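The Bottle You Keep

There's a shelf above my kitchen sink that used to hold cookbooks. Now it holds aluminum bottles, the kind with a screw top and a soft round shoulder, and I have reached the point where the cookbooks live on the floor and I'm fine with it.

I fell for these things on a trip to Japan one May, at a vending machine outside a train station, a little before six in the morning. I wanted coffee and pushed the wrong button. Out came a cold green tea in a silver bottle so handsome that I carried it around empty for the rest of the day, then wrapped it in a sweater and flew it home. Four more came with me (my suitcase rattled the whole way through the airport!), and friends who travel have been feeding the habit ever since.

What gets me is the shape. A plastic bottle tapers any old way, with ribs and dents wherever the mold maker needed them. The metal ones go straight up, roll over at the shoulder in one clean curve, and then pull in tight to the neck. Set one near a window and the light lands on that curve in a long bright stripe. Take the cap off and the threads are right there in bare metal, like something from a hardware drawer. I leave most of mine uncapped for exactly that reason, and also because I lose the caps.

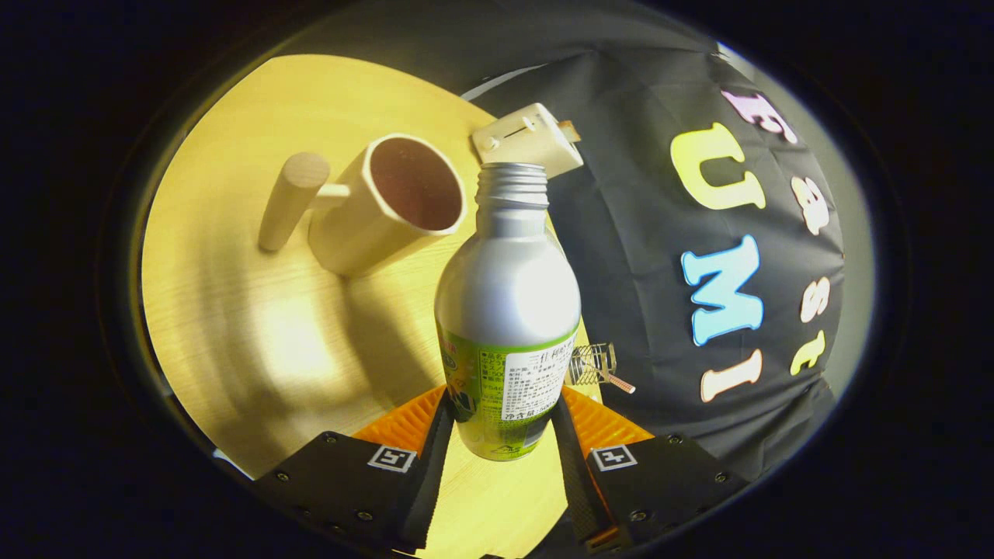

Then there are the labels. I can't read Japanese, beyond the few words you pick up from menus, so for me the small print is pure pattern, tiny dark characters packed into a panel with hardly any room to breathe. Give me a label in lime green and I'm gone. Against silver it looks like the first week of spring. Some people in the hobby soak every label off and polish the metal underneath, and I've seen their shelves, and they are gorgeous, and I could never do it.

The best place I know to see a lot of bottles at once is Clomov, a two-room shop and gallery over a bike store. The back room has 723 of them, arranged by color from white through yellow and green and on into the dark blues, and you can walk the whole row with your nose six inches from the shelf. When I first visited, the count on the little card by the door was 577. They have been busy.

Clomov also gets the tables right. Everything is shown on pale wood, with the grain left plain, and it makes the metal look cooler and sharper than glass shelving does. I went home and copied the idea. My own display table came from Ustard, secondhand, with a scratch I've hidden under a plant.

Wood next to aluminum is a pairing I'd push on anyone. A wooden mug does it beautifully, and the chunkier the better. The workshop at Dela Peña turns out cups with handles so square and sturdy they could have come from a toy chest, and one of those beside a tall silver bottle is all the centerpiece a breakfast table needs. Leave some bare space between them so each gets its own shadow.

As for care, rinse with warm water as soon as you've finished the drink and let the bottle drain upside down overnight. Skip the dishwasher, which is murder on labels. Dust with a dry paintbrush. If a bottle picks up a dent, turn the dent to the wall.

My next project is a long, narrow shelf for the hallway, two bottles deep, painted with a chalky gray from Solent that I've been testing on scraps of board all month. The greens are going at the end closest to the front door.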